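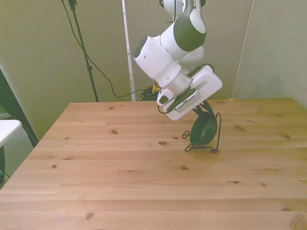 Recording demos by remote control for a put-the-bowl-in-the-rack task and the trained thing is rubbish at the last bit. Need ideas before Tuesday. The job is simple enough: green bowl, black wire stand, pine table, and the arm has to leave the bowl in the stand. I drive with a Camow handset. 78 demos so far, all me. On replay it gets a grip most times, goes over to the stand, then dithers above the wire and either lets go too early or shoves the whole stand backwards. Do I just record more? Or switch to moving the arm by hand? Gripper is whatever came with the arm, haven't changed it. Two fixed views plus the one on the wrist, all going into training.

Also my demos are slow near the stand, I stop a lot to look. Does that matter?

— widetti_bench

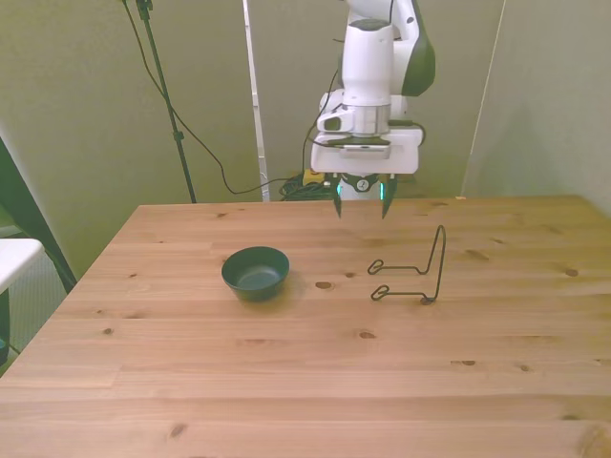

Forgot to say, I start every demo with the bowl in a different spot but the stand hardly moves. Maybe a hand's width either way.

selva441

Yes the stopping matters, a lot. Every pause you record is a bit where the right answer is "do nothing", and it learns that. We had the same on the Selvanayagam rig, arm would hover for ever. Two things. Cut the still frames out before training, any stretch where neither the arm nor the gripper moves. Keep the ones where you're waiting for the fingers to shut though, or it will lift before it has hold. Then practise the placing ten times with recording off and redo your worst demos.

Don't mix hand guiding in with the handset demos untill you've tried that. Different speeds, different paths, and your arms end up in the fixed views.

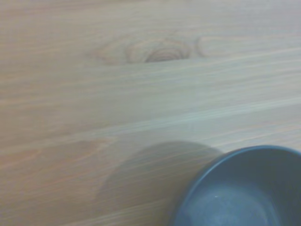 And play back the wrist view on its own, start to finish. If you couldn't do the placing from that and one fixed view, nor can the robot. I've thrown away half a set over this. Painful but quicker than training on it twice.

urus_nights

more demos. I had 441 before mine was any good

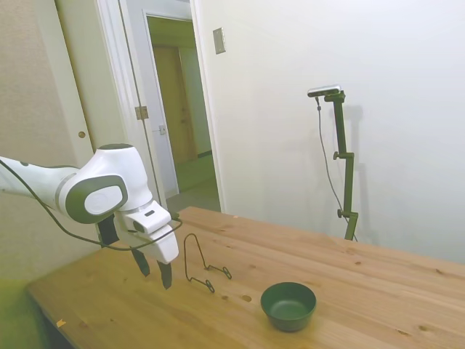

445 words · 2 min read

camow69

Bit late but disagree with the "just more" answer, more of the same gives you more of the same. Move the stand properly. Turn it as well. If it hardly moves in 78 demos then the model has learned a place on the table and doesn't need to look at the wire at all.

Next, record some rescues. Drive it to a bad spot on purpose — too high, a bit to one side, bowl tilted — start recording THERE, and then put it right. Don't record the going wrong part. Twenty or so of those did more for our Widetti project than anything else we tried.

Hand guiding is nice for feeling the contact but check your arm lets you move it freely with something in the gripper, ours sagged. If you do go that way, move it by hand, save the path, then let the arm replay it with you stood back and record the replay. Takes twice as long. Clean pictures tho.

widetti_bench

Ta all. Trimming the pauses tonight, then turning the stand. Will post back if the rescues work.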